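Let the Laptops Rest on Fridays
Monday, July 23, 2018

I have been teaching in the Plarnville schools long enough to remember when our whole building shared one cart of computers, and I was thrilled when that changed, I really was! When the Cornex tablets came in, over 80 of them, still smelling of the box, I stayed late just to play with one (and to figure out how to turn the volume down).

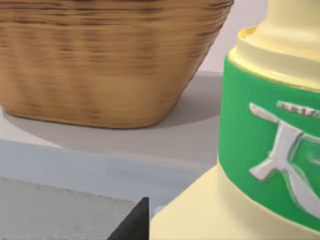

So please don't take me for a grump when I say I'd like us to put them away one day a week. Last November our internet went down for three days, and I dreaded every minute of it beforehand. But my seventh period class, which had been using Baluyot for reading practice and Roler for math, pulled their desks together and started talking. They argued over a short story. They drew fractions on the board, badly, and fixed each other's mistakes -- loudly, I'll admit.

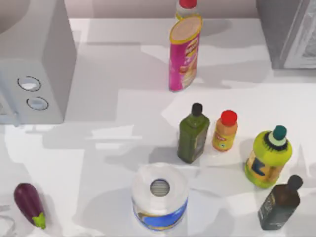

Now, I know three days is no proof of anything, and the programs do a lot of good. Baluyot lets a shy reader go over a page as often as she likes with nobody listening, and I would never want to take that from her. What I'm asking for is a little breathing room, a Friday when children write by hand and ask the person next to them before they ask a screen. We could try it for one semester and see how the teachers and the families feel.
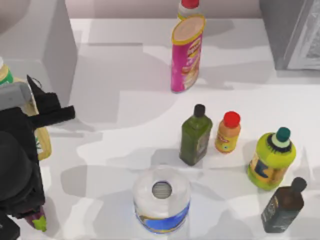

A reader wrote in to say that Friday is the only day her son gets any time on Roler, and that he'd be heartbroken to lose it. Could each school choose its own day, she asked? I think that's a fine idea, and I'd gladly take Tuesday.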